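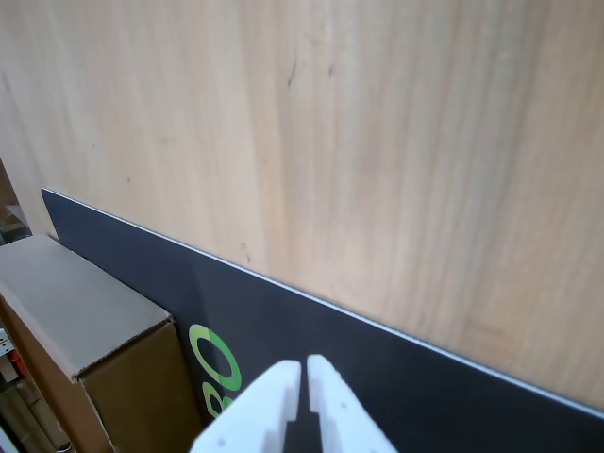

Light wood panel with the dark board across it

Refinishing a pale wood desktop: how do I tell veneer from solid before sanding?

Posted by Els Verschueren, 28th December

I have a desk with a light-colored wooden top that I want to sand and refinish. There are a few small dark marks in it, including a thin streak and a group of tiny specks. I would like to take them out if they are shallow. The desk came out of an office clearance in Ultstead and has no label except a Hendriks stamp under the drawer rail, which tells me nothing about the construction.

What I know so far: the top is 48 inches long. The edges are banded, so I can't see end grain from the side. The existing finish is thin and does not react to mineral spirits. I have not tried alcohol. The grain runs the same way over the whole panel and I can't find a glue line.

I own a random orbit sander and paper in several grits. I don't want to start and then find out the face layer is paper-thin. Is there a test that doesn't involve cutting into it? And what is the right way to deal with the marks if it is veneer?

ridgeline_joiner

Look for a hole. Most desks have one somewhere: a cable grommet, a hinge screw, a leg bolt, the back of a lock. Pull the hardware and shine a flashlight on the wall of the hole. Solid wood shows the same material all the way through. Veneer shows a thin line at the top with something different under it, either chips, fiber or crossed layers.

If there is no hole, compare the top face with the underside. On a solid board, the grain and any knots should roughly correspond on both faces. If the underside is a different species, or has no grain at all, treat the top as veneer. Edge banding by itself points strongly toward veneer on a sheet core. People rarely band solid wood.

Modern veneer is often 1/42 inch or thinner. A random orbit sander with coarse paper will go through that in seconds, usually near an edge where the pad tips. Leave the machine in the cabinet until you know.

On the marks: find out first whether they are in the finish or in the wood. Wipe the spot with denatured alcohol on a cotton swab, after testing it somewhere hidden. If the finish softens, you probably have shellac or a lacquer containing some. A mark that lifts with it was never in the wood. Blue-black spots in the wood are often iron stain and respond to oxalic acid. Mineral streaks and pin knots are part of the tree and will not come out with anything.

tomk_6

just sand it, I did mine with 300 and it came out fine. took an afternoon

ridgeline_joiner

300 by hand with light pressure would mostly scuff the finish, so that may be why it survived. It won't remove a stain.

oldbench

Agree with the hole test. For removing the finish I would use a chemical stripper and a plastic scraper, let the surface dry overnight, then go over it by hand with 220 on a flat cork block, along the grain. Stop as soon as the sheen is gone. If the color starts to change in a patch, stop there too, as you may be close to the glue.

Oxalic acid goes on the entire panel. If you only treat the spots you get pale rings. Rinse it well, wear gloves and eye protection, and don't sand the dried residue without a respirator. On veneer keep the water to a minimum and wipe it up quickly, or the seams can lift.

Els Verschueren

Thanks. I took out a leg bolt and there is a thin line at the top of the hole with a brown fiber core below it, so veneer. I will strip it by hand and leave the streak if the alcohol doesn't move it.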